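I'd been meaning to get to the Kanora toy and hobby fair for ages, and this February I finally made the drive. Two hours each way, and I'd do it again tomorrow!

Doors opened at 8 on Saturday and the line was already past the parking lot (bring gloves, seriously). Once you're inside it's one big hall, with dealers down the middle and the small makers along the walls. I skipped the dealers at first and went straight to Givico, who do reissues of old board games. Their new one, Cluditar, was set up on a demo table and I got roped into a round with a dad and his two kids. I lost badly. The kids were merciless.

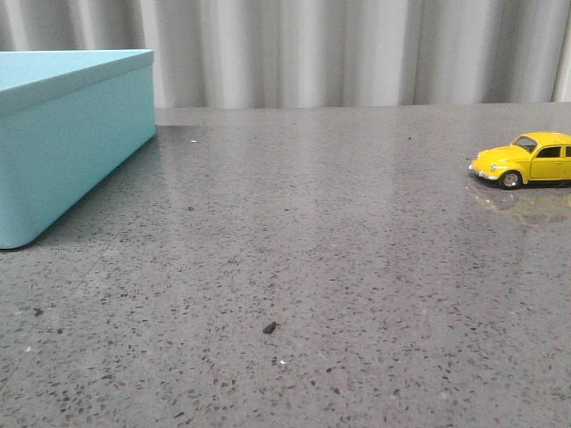

After that I needed coffee, and the line for that was worse than the one outside, so I ended up chatting with Jinlong Lü, who restores tin wind-ups and had come in with a whole trunk of spare keys and springs. He let me try winding a tin duck that sticks on cold mornings. Lovely guy, and he never once tried to sell me anything.

Lunch was dumplings from the Yu stand by the back doors – get the pork ones, and get there before noon, they sell out. Then I did the dealers, where I'd promised myself a limit of $50 and blew right through it on jigsaw puzzles. One of them has no picture on the box, so that's going to be a long weekend.

Parking is free after four, if you're only coming for the auction.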